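Do Written Rules for Home Recording Sessions Do Any Good?

Project report, Jurkeck House Tasks group
Final version, June

Why we picked this

Our course gave us the Birnex checklist in the first week and told us to follow it whenever we recorded household tasks with hand-held grippers. It has 12 rules. We were told it was good practice. We asked where the rules came from and got no real answer, so we made that the project.

What we did

We recorded 68 bed and laundry sessions in the Zurik apartment. For each one, the person wearing the head camera filled in the checklist before starting. A second person, who had not seen the sheet, watched the recording later and filled in the same checklist from what was visible.

What we found

On paper, we followed the rules 100 percent of the time. The second person disagreed in 9 sessions. Most of those came down to rule 4 (clear the surface before you start) and rule 7 (both grippers in view at the first move). I don't think we were lying. By the second week we were ticking boxes from memory while someone else looked for the charger.

The bigger trouble is that several rules can't be checked at all. Rule 2 says lighting must be "suitable." Rule 9 says the operator should move "naturally." Two of us could read that and do opposite things, and both sheets would come back clean. Yalçınkaya, the other checklist we read, has the same problem with longer sentences.

Rule 11 says to avoid shadows on the work area. If you wear a camera on your head and lean over a mattress under a ceiling light, good luck.

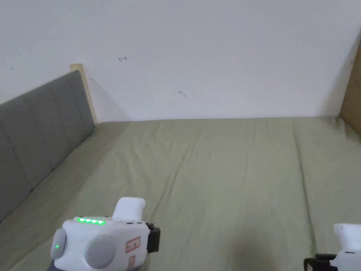 We tried standing farther back, and then the grippers didn't reach the middle of the bed. So either the rule is broken or the task is. We kept the task.

What we would change

Drop any rule a second person can't check from the recording. Say which shadows matter, if any do. Fill in the sheet after the session too. I would also like to see somebody test whether sessions that break a rule are worse for training, which we had no time to do. Until then I'd treat the checklist as a list of opinions, some of them sensible.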